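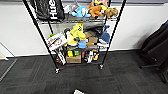

Taming the Toy Shelf: Baskets, Wire Racks and Where the Big Plush Goes

By Laurinda Simões
Sun 31 August

Every summer I tell myself I'll get to the toys before school starts, and every summer it's the very last weekend when I finally roll up my sleeves. If you're in the same boat, pull up a chair, because I've been keeping toys on a wire rack for six years now and I've made most of the mistakes there are to make with one.

I'll start with why I like a wire rack in the first place. Children's bookcases are sweet, but the cubbies are always a bit too small for the round, fat plush toys that grandparents love to buy (I'm a grandparent, so I'm allowed to say it). Wire shelves are open on the sides and the air gets through. And if you buy one with casters you can roll the whole business out from the wall to sweep up the puzzle pieces, which is worth every penny all by itself!

Sort before you shelve

Take everything off. I know, I know, but it goes faster than picking through it. Spread an old sheet on the floor and make your piles on that, and when you're done you can gather up the corners and shake the crumbs out in the yard.

I sort by how a thing behaves, more than by what it is. Floppy toys go together, and boxed games go together, and then there are the little hard figures that roll away or drop through. A plush fish and a plush fox want the same kind of shelf. A small penguin doesn't want to be anywhere near them, he'll be buried by suppertime.

Put the boxes in with their picture sides facing out, even if they have to lean. Little ones who can't read yet will find a box by its picture every time, and they're much more likely to put it back the same way.

Baskets that can take it

For anything that slides around, I use a basket. Bare wire and small toys are a poor match, and I lost the better part of a tea set through the grid before I learned. My favorites are woven ones with a fabric lining. The lining keeps doll hair and loose threads from catching on the weave, and a white one lets you see right down to the bottom, where the marbles and the stale crackers live.

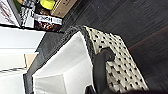 White lining, dark braided rim and a checkered weave on the outside.

If the lining lifts out, wash it cold and hang it to dry. I put mine in a warm dryer once, back in February, and it came out a size smaller than the basket and has never sat right in the corners again. If it's sewn in, turn the basket upside down over the tub, give the bottom a few good pats, and then go over the cloth with a damp rag and a drop of dish soap. Let it stand open overnight before you fill it back up.

For the weave itself, a dry paintbrush is the best thing I've found. An old two-inch one with soft bristles gets down between the strands where a dust cloth only skates over the top. My friend Celeste Mendes swears by the vacuum brush, and it does work on a sturdy basket, but I've had it pull up loose ends on a cheap one.

Setting a basket on wire

A basket with a stiff rim and square corners sits nicely on a wire shelf, and a soft one will slump until its side hangs out over the edge. Whichever kind you have, put it on with two hands and set it down flat. If you drag it, the bottom catches on the wires and you'll wear a hole in it by Christmas.

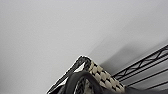

Black-rimmed basket corner and black wire rack, close to a plain wall.

Leave a bit of room behind the rack, too. I like to be able to slide my hand in flat between the shelf and the wall. It saves your paint from scuffs, and it means a stuffed bear who goes over the back falls to the floor, where you can fetch him out with a yardstick. Without that gap he wedges halfway down and you're emptying shelves to rescue him.

If you do get scuffs, try a soft pencil eraser before you try anything wet. Go lightly, and test it down low first.

Which shelf for what

Heavy things belong at the bottom, always, and that goes double for a rack on wheels. Wooden blocks, train track, anything you'd grunt to lift. Lock the casters if yours lock. If they don't, there are little rubber cups you can set the wheels in, and the hardware store keeps them with the furniture pads.

The middle is for what gets played with every day. Keep it at your child's height and don't fuss too much about how it looks – a shelf that's easy to reach is going to be a jumble by Tuesday, and there's no harm in it.

Floppy plush can go higher, where a tumble won't hurt anybody. I set the biggest one in first and tuck the small ones in around him. A drawstring bag or tote is handy up there as well, for dress-up clothes or the blankets that belong to certain bears.

As for the very top, I try to leave it bare. It's terribly tempting, I know! But things stacked up there make the rack tippy, and a child who can see a toy on top will climb the shelves to get it, wire shelves being more or less a ladder. Any tall rack in a child's room should be fastened to a wall stud with an anti-tip strap, wheels or no wheels.
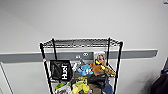

How often should I wash the plush toys on an open shelf?

Every couple of months is plenty for the ones that mostly sit, and every couple of weeks for the one that gets slept with. Read the tag first. Most will go through a gentle cold cycle inside a zippered pillowcase, and then you can air-dry them on a rack, turning them over now and again so the stuffing dries clear through. The big ones take longer than you'd think, so squeeze them hard in the middle before you put them back.

More from the Tidy Room pages
Getting crayon off painted walls
Five uses for an old pillowcase
Quieting a squeaky caster
How to store board games without lids
Mending a basket handle with waxed thread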